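Vorano stage lantern, warm white, hire or buy
By Marside Theatre Supply

Battery lantern for period plays. Looks like a candle lamp from the stalls, no flame, no fire paperwork. Used a lot for Macbeth, Dracula, panto dungeons, anything with a castle and somebody creeping about in it.

Flicker has 3 settings: steady, candle, draft. Draft is the one directors ask for. Dims down to nothing without that nasty jump at the bottom end. Runs 4 hours on a full charge so a matinee is fine, but do plug it in before the evening show. Switch is under the base, silent, works with gloves on.
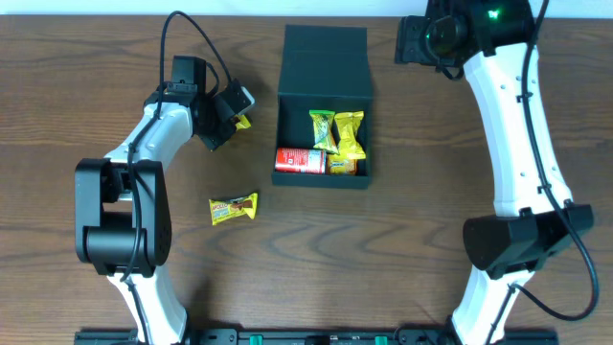

Tomás Corrigan wrote to us after his run of The Woman in White that the draft setting read right to the back row, and that he would of liked a second handle for the shorter actors. Handles are now sold seperately, long or short, same screw fitting.

Remote dimming: yes, on the Daly version only. Standard one is hand control. Please check which you are ordering, we can't swap after it has been on stage.

Range on the remote is 100 feet, less through a set wall. One remote runs a whole group. Pair them before the tech, takes 90 seconds each.

Hire is by the week, Govbridge collection or courier. Deposit back when it comes home with the charger. Amber gel inserts included. Spare glass is not, ask.

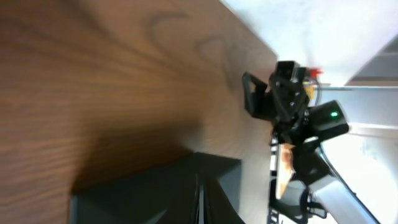

Tabletop, wood finish

February bookings filling up, school shows mostly. For quantities email Fionnuala Quinlan at the hire desk, mornings best. Trade accounts welcome.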